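The Haldane robotics club trains for its June floor trial on plain gray carpet. Members mark it with tape, and the arm must stop short of the line with its gripper open. Last term it did so in 91 of 200 runs.
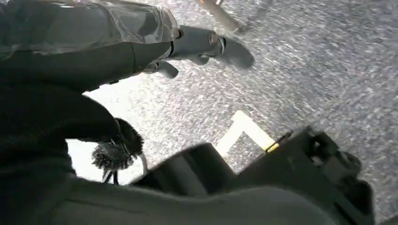
Gripper open over the carpet at Haldane, with clear sheeting on the arm.

Uzma Ansari rewrote the stopping routine in six evenings. Her version slows the wrist first, then the shoulder. 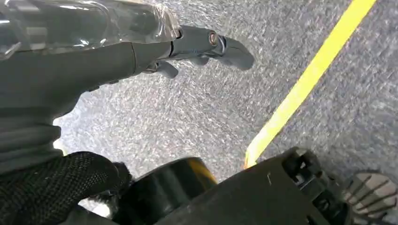 Jonatan Westerberg would have slowed both joints together and accepted a longer run.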